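Mobile phone case

A mobile phone case is a removable covering fitted to a mobile telephone to protect it from impact, abrasion and soiling, or to alter its appearance and grip. Cases are among the most widely sold telephone accessories. They are distinguished from pouches and holsters, which enclose the telephone only while it is being carried, and from skins, which are thin adhesive films offering little resistance to impact.

History

Early portable telephones were commonly carried in leather or fabric pouches, often supplied with a belt clip or shoulder strap. The handset was removed from the pouch to place a call, although some designs had a clear window over the keypad. During the 1990s, interchangeable outer shells became popular on several makes of handset. These replaced part of the telephone's own housing and were chosen mainly for colour.

The spread of touch screen telephones changed the requirements considerably. A large pane of glass on the front, and on many models a second pane on the back, increased the likelihood of breakage in a fall. Cases that remained in place during use became usual, and manufacturers began to mould them to the dimensions of individual models.

Types

Bumper cases consist of a band around the perimeter of the telephone, leaving the back exposed. Shell cases cover the back and sides. They may be rigid and thin, in which case they protect chiefly against scratching, or flexible and thicker, with some capacity to absorb shock. Folio or wallet cases add a hinged front cover, frequently with slots for bank cards. Rugged cases combine a stiff outer layer with a softer inner one, and may include covers for the charging port. Fully sealed cases are made for use in wet or dusty settings such as boating, mining and agriculture.

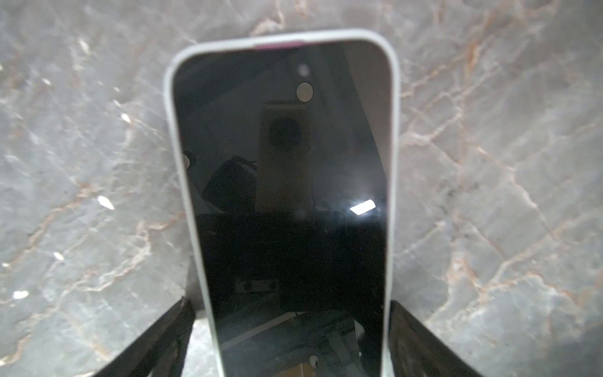

Smartphone in a pale grey case with a thick, rounded rim. Photo: Miłosz Gajewski

The rim of a case is significant in frontal impacts. Where it stands higher than the surface of the display, a telephone laid or dropped face down on a flat surface makes contact first with the case. A raised rim gives less protection on gravel or other uneven ground, where a projecting stone may strike the glass directly. High rims can also interfere with gestures that begin at the edge of the screen, and with the fitting of some screen protectors.

Materials

Silicone rubber is soft, flexible and resistant to heat, but attracts lint and may stretch with prolonged use. Thermoplastic polyurethane, usually abbreviated to TPU, is firmer and can be produced in transparent form. Clear TPU tends to yellow with exposure to ultraviolet light, a change that cleaning does not reverse. Polycarbonate is rigid and readily printed, and is often joined with TPU in a single moulding. Leather, synthetic leather, timber veneer, cork and woven aramid fibre are also used, generally over a plastic base.

Metal cases are comparatively uncommon. A conductive enclosure can weaken radio reception and prevent wireless charging, and designs in metal normally leave openings or use plastic inserts near the antennas.

Manufacture

Most moulded cases are made by injection moulding. Molten polymer is forced into a steel or aluminium tool, cooled and ejected, after which surplus material is trimmed. Each telephone model requires its own tooling, and the usefulness of a tool declines once the model is withdrawn from sale. Small producers may avoid this cost by buying blank shells and applying printed or laminated decoration.

The Cloddale firm of Pawlak followed the latter course, beginning as a maker of saddlery and small leather goods before turning to folio covers. Its catalogue at one time listed 37 patterns, all cut by hand at its Lilbridge Street workshop. A collection of 390 cases and pouches, including several of the firm's early pieces, is held by the Grostwood Museum of Domestic Technology. Eighteen are on permanent display, and the remainder may be viewed by appointment.

Testing

Drop resistance is ordinarily assessed by releasing a cased telephone onto a hard surface from a stated height and in a series of orientations, so that faces, edges and corners are all struck. A typical claim might refer to drops of 2 metres onto concrete. Results depend on the telephone as well as the case, and figures published by different manufacturers are not always comparable. References to military standards on packaging may indicate that a test procedure was followed, without implying approval by any defence authority.

Care and disposal

Silicone and TPU cases may be washed in lukewarm water with a mild detergent, and should be dried fully before they are refitted. Leather requires a dry or barely damp cloth. Grit trapped between a case and the telephone can abrade the finish, and periodic removal is recommended for this reason.

Cases are seldom accepted in kerbside recycling. Mixed materials, adhesives and embedded magnets make separation difficult, and many local programmes direct residents to place them with general rubbish. Some retailers operate take-back schemes, and serviceable cases for older models are sometimes accepted by charity shops.

See also

Screen protector
Mobile phone accessories
Injection moulding
Electronic waste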